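Vorik puts off second pair of arms until the sums add up

Dreromville, 12th July

Vorik has postponed buying a second two-armed table for its kitchenware handling room, after a planning meeting that lasted longer than the trial it was called to discuss.

The firm had two quotes on the desk. Tredanero asked 3345 euros a year for servicing, and Kovačević asked 3289. The gap would keep the meeting in biscuits, said Krum Omerović, who holds the equipment budget, but it left out spare grippers, cable hoses and the training of whoever ends up sweeping round the thing.

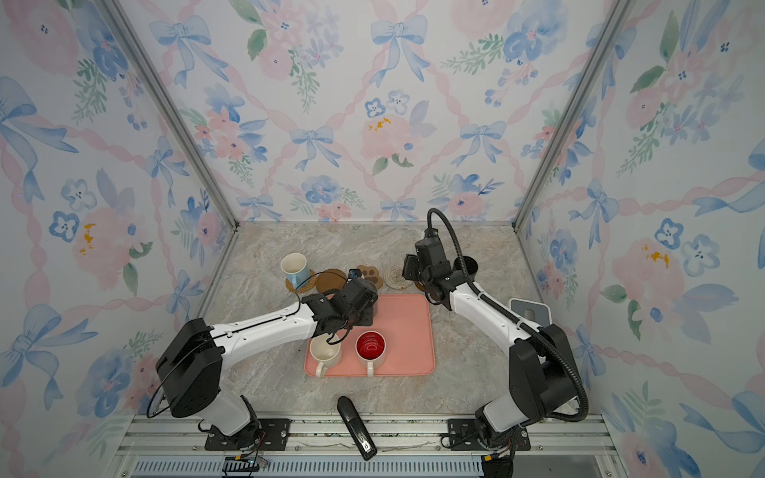
Omerović would also like to know what the second table is for. The present one handles mugs, coasters and a tray, a workload that a patient teenager could manage for considerably less. Yee-man Kwan, who plans the trials, replied that teenagers had been costed in June and came with their own servicing arrangements.

Her request is for a year of overlap, with both tables running the same jobs so that a fault on one doesn't stop everything. She has asked for 30 hours a week on each. Finance has offered 69 a month, to be shared, and a spreadsheet. 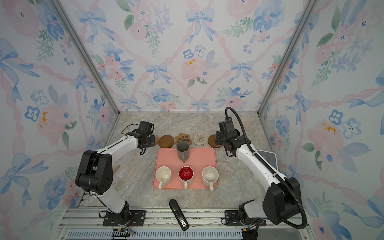

Mugs on the tray, coasters behind it: the table work at Vorik.

Ludger Schmieder, in purchasing, wants both suppliers to quote again with parts included and delivery dates that refer to an existing calendar. He is also asking for a price on leasing, an option the meeting reached just as the room was needed by someone else.

New quotes are due before the autumn budget round. The wallpaper, Omerović confirmed, will not be extended to a second enclosure without a separate form.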